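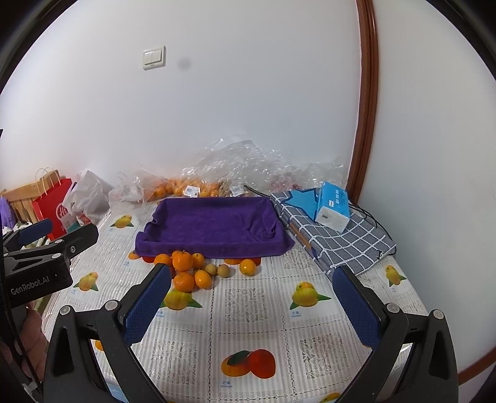 Figure 3. Unsorted fruit in front of a tray lined with a purple towel.

Unit 3: Sorting and Tray Presentation of Small Whole Fruit
Handout for Food Service Practice, Wokurthorpe
Room 1811

Scope

This unit covers small whole fruit served unpeeled from a shared tray. Cut fruit, berries and grapes are handled in Unit 4. Students should have read the section on table linens in the Petersen course reader before the practical.

3.1 Terms

Tray: a rigid flat-bottomed carrier with a raised rim.
Liner: the cloth placed in the tray before loading. It may be a towel, a napkin or a cut length of toweling.
Overhang: the part of the liner that extends past the rim.
Staging area: the part of the table where fruit rests before it is sorted.
Calyx: the small green part at the stem end of a citrus fruit.

3.2 Liner

Round fruit rolls on a bare tray. Terry cloth holds it better than a flat-woven napkin, and it also takes up water left from washing. Its disadvantage is lint, which shows on dark fruit and on any fruit with a sticky skin. Wash new towels twice before use.

The liner must cover the floor of the tray and pass over the rim. In Figure 3 the towel is folded loosely at the front and hangs slightly over the tablecloth. This is acceptable for a home table or a practice run. For counter service, turn the front edge under so that the fold lies along the rim. A long overhang is easily caught by a sleeve, and fruit set down close to the tray can end up under it. One tangerine in the figure is partly tucked beneath the front edge of the towel. Lift the overhang and check before the tray is moved.

A plain liner in a deep color gives good contrast with orange fruit. It matters more when the tablecloth is patterned, as with the fruit print used here.

3.3 Sorting

Sort on the table, before loading. The order of checks is as follows.

1. Kind. Separate the citrus from everything else. The two small brown fruits near the middle of the group have a dull, fuzzy skin and go in a separate row or a separate dish.
2. Condition. Set aside any fruit with a split skin, a soft spot or mold. Press lightly with the flat of the thumb, never the tip.
3. Stem. A short stem with the calyx attached may stay on. Trim a long or woody stem to the level of the calyx with snips. Pulling can tear the skin.
4. Size. Tangerines from one bag vary in size and shape. Put the larger ones at the back of the tray and the smaller ones in front. Slightly elongated fruit is laid on its side.

Record rejected fruit on form 2729, by kind and by defect.

3.4 Loading

Load from the back row forward. Each piece is lowered onto the liner and released when it touches. Dropping fruit from even a small height bruises the flesh without marking the skin, and the damage appears a day or two later.

Leave a narrow gap along the rim on all sides. Use a single layer for tangerines. A second layer is permitted only in a deep tray, and the lower layer must then be full.

Fuzzy-skinned fruit picks up lint and should not be slid across terry cloth. Place it last.

3.5 Holding

Whole tangerines may be held at room temperature for the length of a service. Past that, return them to the cooler in a ventilated crate. Do not refrigerate them on a damp liner. Change the liner between services, including when it looks clean.

Practical

Work in pairs at one table. The tray, liner and fruit are issued from the Sosico cart. Line the tray, sort, load, and leave it in place for inspection. The practical carries 50 points, of which sorting accounts for half. Hand in form 2729 before leaving the room, marked "none" if no fruit was rejected.

Reading for Unit 4: Petersen reader, section on cut fruit and browning.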